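Fadley Swap Shelf Network Opens Fifth Site in Vollach Hall

FADLEY, 16 November 2025 – The Fadley Swap Shelf Network opens its newest and largest location this week, on the ground floor of Vollach Hall. Residents can drop off clean clothes, hats, bags and shoes, and take home whatever they can use, at no cost and with no sign-up!

The Vollach Hall site brings the network to 5 locations across town. It has 800 square feet of floor space, more than the other four put together, with two fitting rooms, a long mirror and a proper counter for sorting donations. There is also (finally) a door wide enough for strollers and wheelchairs, something visitors to the old Mfaume Street site have been asking for since it opened.

"We started with one rack in a hallway, and people kept filling it," the network said in a statement. "Now we get to open a room where a family can come in out of the cold, find winter coats for everybody and sit down for a minute while the kids try things on. We could not be happier about it."

Winter items are the main need right now. The network is asking for coats in children's sizes, snow pants, waterproof gloves and boots with plenty of tread left. Adult coats in larger sizes go quickly at every location, so those are especially welcome.
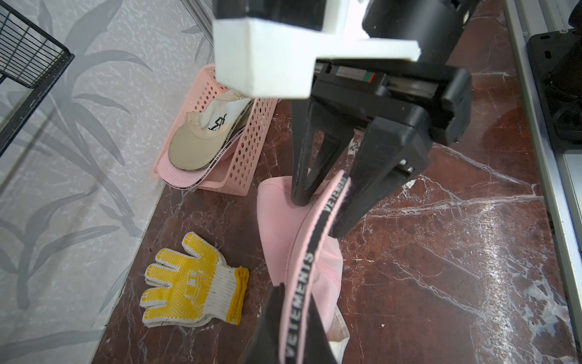
Summer clothing is accepted all year and stored until the season changes. The spring switchover takes place in May, when the coats come down and the shorts, sandals and sun hats go out. Anyone with a closet to clear in the meantime shouldn't wait for warm weather, as the new site has a dry storage room with shelving up to the ceiling.

Items should be washed and ready to wear. Small repairs are fine, and a missing button is no problem at all. The Mend Table, a free weekly repair session that has been running at Mfaume Street, moves to Vollach Hall with this opening and will now have 70 seats over the course of an evening, in three sittings. Sewing machines, thread and patches are provided. Beginners are very welcome, and so are people who can darn a sock properly and are willing to show somebody else how.

The move was made possible by a grant from the Trorkia Fund, which covers the lease, heating and lighting for the first year. The grant also paid for 600 sturdy hangers, a small thing that will make a big difference to anyone who has tried to hang a wool coat on thin wire.

The four existing sites stay open with their usual hours. Mfaume Street will focus on baby and toddler clothes, including sleep sacks and first shoes, and will keep its popular costume bin.

Vollach Hall is open Tuesday through Saturday, 10 a.m. to 6 p.m., with late opening until 8 p.m. on Mend Table evenings. Donations are taken at the side entrance whenever the site is open. Please don't leave bags outside after closing, especially in wet weather.

Mattresses, bedding and electrical items can't be accepted at any location.

Press contact: Fadley Swap Shelf Network, Vollach Hall, ground floor, Fadley. Reporters and photographers are welcome during opening hours and can ask at the sorting counter.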